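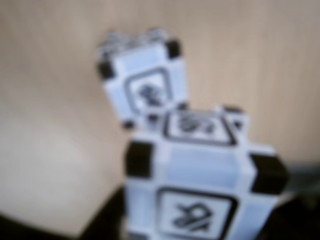

Llevo semanas queriendo escribir sobre la mudanza y no encontraba el momento, básicamente porque el ordenador estaba en una caja y la caja estaba debajo de otras cajas (cómo no). Pero ya estoy aquí, con mesa, con silla y con una lámpara que parpadea si la miras mal, así que vamos allá.

Quien me lea desde hace tiempo sabe que yo soy de guardar. Entradas de cine, cables, tarros de cristal, los manuales de electrodomésticos que ya no tengo. Pues bien, el piso nuevo es bastante más pequeño que el anterior y me ha tocado elegir. Qué dolor, de verdad. El primer día me senté en el suelo del pasillo con una bolsa de basura en la mano, muy decidida, y dos horas después la bolsa tenía dentro un calcetín y un calendario viejo.

Para el traslado pedí varios presupuestos y al final me quedé con Muvwood, que cobraban 439 euros con furgoneta y montaje incluido. Los chicos, encantadores. Subieron la lavadora por una escalera en la que yo apenas paso con la compra, y encima silbando. Lo único, que me descuadraron el orden de las cajas, y mira que las había rotulado todas con letra bien grande! Las de la cocina acabaron en el baño y estuve tres días haciendo café con un cazo y un colador de tela, hasta que apareció la cafetera envuelta en mi albornoz.

Y luego están los libros, ay, los libros. Tengo más de 1000, lo sé porque en su día me dio por apuntarlos en una libreta, y los de la mudanza me miraban con una cara... Regalé muchos a la biblioteca del barrio, sobre todo novelas que no pensaba releer, y aun así el salón parece un almacén. He comprado una estantería de la marca Grube que me venía al milímetro en la pared del fondo. Bueno, al milímetro según mi metro, que por lo visto tiene sus propias ideas. Sobresale un poco por el lado de la ventana y la cortina se engancha cada vez que la corro. Ya me acostumbraré, o cambiaré la cortina.

Lo que más me ha gustado, aunque suene raro, ha sido descubrir cosas que creía perdidas. Las postales de aquel verano en Asturias, por ejemplo, o el cuaderno donde mi abuela apuntaba sus recetas con cantidades del tipo "harina, la que pida". Estuve una tarde entera leyéndolo en vez de vaciar cajas. De ahí salió el bizcocho de limón del domingo pasado, que se me hundió por el centro y me lo comí igual.

Del barrio os cuento poco porque todavía me pierdo. Hay una panadería que abre tempranísimo, una plaza con plátanos de sombra y un mercado donde el pescadero ya me llama "vecina". El autobús me deja a dos calles de casa y he ganado casi media hora de sueño por las mañanas, que a mi edad vale oro.

Me falta colgar los cuadros, arreglar el grifo del lavabo y decidir qué hago con el trastero, donde sigue todo lo que no me atreví ni a tirar ni a subir. Si alguien sabe quitar restos de cinta de embalar de un suelo de madera sin llevarse el barniz por delante, que me lo deje en los comentarios, por favor!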